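Week nine of robot club from home

May 29, 2020

So the Folotport competition is properly off now, we got the email this morning. Gutted! Since March our club (Stevens, the after-school lot) has been meeting on a video call, and I've been the one with the arm at my house, which sounds like a treat until you want to make toast.

The task we'd picked was the kitchen one. You get points for opening a drawer, more for putting something away in it, and you lose loads if you knock anything over. We called our entry Jollunska, don't ask, it was a long call.

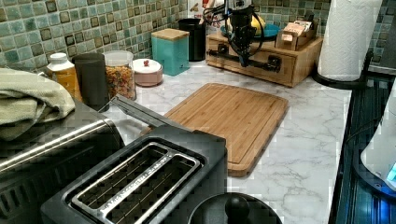 I've had the most trouble with the speed setting. Edmont, our rival club, told everyone theirs runs at 700 and I just don't believe them. At 200 ours is lovely and smooth but slower than my nan, and anything higher gets a wobble at the wrist that I can't tune out. I've tightened every screw I can reach and redone the cable ties (twice!) and it's a bit better, I think?

The other job was going through the logs. There are more than 4000 lines from one evening, mostly the same warning over and over, and I read far too many of them before someone on the call said I could just filter it. Thanks for that.
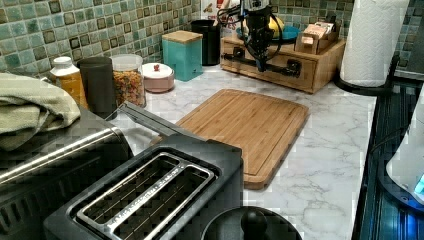
We're still going to do our own little contest over video in the summer, 2 tries each, everyone scoring everyone else. If you've got a fix for wrist wobble please stick it in the comments, I'll try anything. Next meeting is the usual time, bring a brew.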